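Chapter 4
Setting a Place in a Small Kitchen

When you finish this chapter, you will be able to:
choose a table for a meal when the kitchen has only a small one;
put the fork, the spoon and the cup in their usual positions;
keep the work of cooking apart from the place of eating.

Words to learn: place setting, utensil, rim, work surface, serving side

In Chapter 3 we studied how to store food and dishes. Now the food is nearly ready, and somebody must prepare the table. Many students think that this is the easy part, and they leave it to the last minute. Then the soup is ready and the table is still covered with bowls and packets.

In a large house there is a dining room, and the question of where to eat is already answered. In a small home the same surface may be used for cutting vegetables in the morning, for homework in the afternoon and for supper at seven. In this book we call it a shared surface. A shared surface needs a rule, and every family makes its own. Bouchra Kabbaj, who taught the first version of this course, gave her students a very short one: the cook keeps the back, the guest gets the front. Appliances, mixing bowls and packets of food stay along the far side of the table. The near side is cleared, wiped and left for the plates.

A second solution is a folding table. It is light, it can stand against the wall when it is not needed, and one person can carry it. Its weak point is size. There is space for a simple setting and for very little more, so you must decide before you begin what will really be used in the meal.

The dishes for everyday meals can be plain. Stainless steel is a good choice for a teaching kitchen, and so are plastic cups. They do not break when they fall, and they are easy to replace one by one.

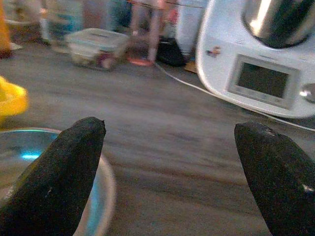
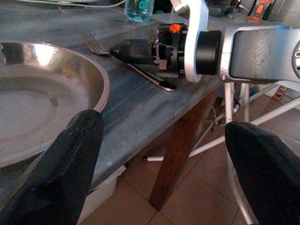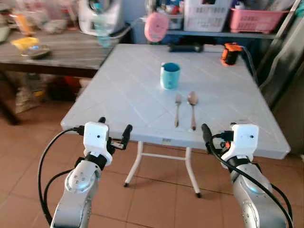
4.1 The simple place setting

A simple place setting has a plate, a fork, a spoon and something to drink from. Begin always with the plate, and put it down flat, with all of its base on the table. A good distance from the edge is the width of two fingers. If the plate comes over the edge, a sleeve or an elbow can tip it.

The fork goes at the left of the plate and the spoon at the right. Their handles point toward the person who will eat. When the meal is served in bowls from the kitchen, you may lay the fork and spoon side by side and leave the space for the bowl free. Both ways are correct, but use the same way for everybody at the table.

The cup stands behind the utensils, on the right side for most people. A left-handed guest may like it better on the left. Thérèse Ross, in her notes for the Tralten evening classes, advises to ask the guest one time and then remember it, and I have followed this advice in my own home with good results.

Note on reaching. Sit down in the chair before you call the others. Stretch your arm to the cup in a natural way. If your sleeve touches the food, the cup is too far back.

4.2 Before you begin

Wipe the table with a damp cloth and then with a dry one. A top with ribs or a pattern holds crumbs, so wipe it in the direction of the lines. Check that the legs of a folding table are fully open and that all the feet touch the floor. On a tiled floor, one foot may stand in the line between two tiles, and the table will move a little each time someone cuts food. Push it a short distance and test it again with your hand.

Practice 4A
Work with a partner. Clear the front half of a kitchen table and set 2 places on it. Change roles, and set them again on a folding table. Write down which objects you had to leave out, and compare your list with the table on page 157.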